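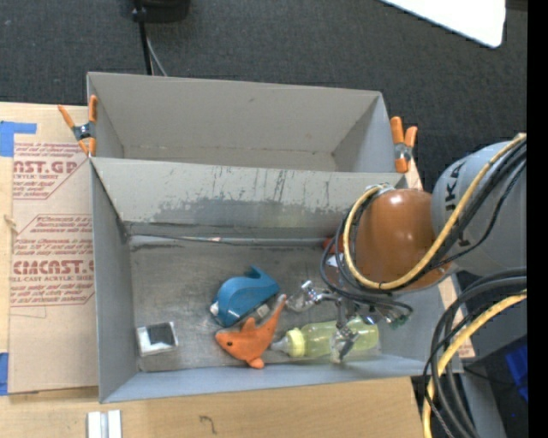
Prireck sells its bin-picking kit to people who already own a robot arm and want it to pick up things it has not been programmed for. The kit is called Rello. It comes as software, a fixed camera, a small computer and a set of mounting parts, and the buyer supplies the arm, the gripper and the table. That makes for a setup that looks much like any other robot bench, with a KUKA arm reaching over two gray bins, one with a few mixed items in it and the other empty. An orange toy fish and a baby bottle on its side are fair samples of what the software is expected to handle, because neither one has a flat face where a gripper would like to find it.

Rello is aimed at small warehouses, repair shops that sort returned goods, and college labs. Prireck started selling it in October after a trial period with a handful of customers. The first of those was Hutchins, a returns handler that takes back unsold and unwanted household items for several online stores.

"We never know what is in the box until it's open," said Otis Ferreira, who runs the sorting floor at Hutchins. "Our old system wanted a drawing of every part. We don't have drawings. We have somebody's toaster."

The kit asks for less than that. The camera takes one look at the bin, the software marks the places it thinks can be gripped, and the arm goes to the one with the highest score. If the pick fails, it looks again and tries something else. After 20 failed tries in a row it stops and sends a message to the operator.

Setting up takes most of a working day. The camera has to be bolted down where it can see to the bottom of the bin, and it must not move afterward. Calibration is done by having the arm hold a printed board in 28 positions while the camera records each one. The program walks the user through it, but there is no way to save the job halfway, and a bumped camera mount means starting over. Ferreira said his crew had to do it three times in the first week.

The bins matter as well. Prireck says any open bin with straight or sloping sides will do, as long as it stays put. Clamping it to something solid is the cheap answer and works well. Plain, dull colors are best. Shiny floors and clear objects still give the camera trouble, and the manual says so on its second page. At Hutchins, clear plastic goes to a person.

Speed is modest. With a mixed bin and a two-finger gripper, Hutchins gets one pick every nine seconds, with a good deal of variation. Light, soft items slow it down most. Small, flat packages lying against the floor of the bin are the next worst, and the arm will sometimes leave one for last and then give up on it. A suction cup fixes this for many packages, but the kit does not switch tools by itself. Prireck says an add-on for tool changing is planned and has not set a price.

Cables are the buyer's problem too. The software knows the shape of the arm and the walls of the bin, and it will steer around both. It does not know about a loose loop of cable hanging from the wrist. Users are told to enter a padding value to allow for that, and the default of 40 millimeters is a sensible place to start. A larger number keeps the arm out of the corners of the bin, so there is a trade to be made.

The base license covers one arm and 2000 picks a day. Past that limit the kit keeps running, but the daily log is cut short until the buyer moves up a plan. Support is by email, with phone calls on the higher plan only. Hutchins is on the base plan and has not gone over.

The closest rival is the Urnarska package, which includes its own gripper and handles tool changes. It costs more and works with fewer arms. Shops starting with no equipment may find it the easier purchase. Those with an arm standing idle will probably look at Rello first.

Ferreira plans to add a second arm at Hutchins next spring, with the same kit. He has asked Prireck for one change before then - a way to save calibration partway through.

Last updated: October

Related stories
Used robot arms: what to check before you pay
Two fingers or suction? Choosing a first gripper
Inside a returns warehouse
Camera mounts that stay where you put them

Contact us | Copyright, all rights reserved | Back to top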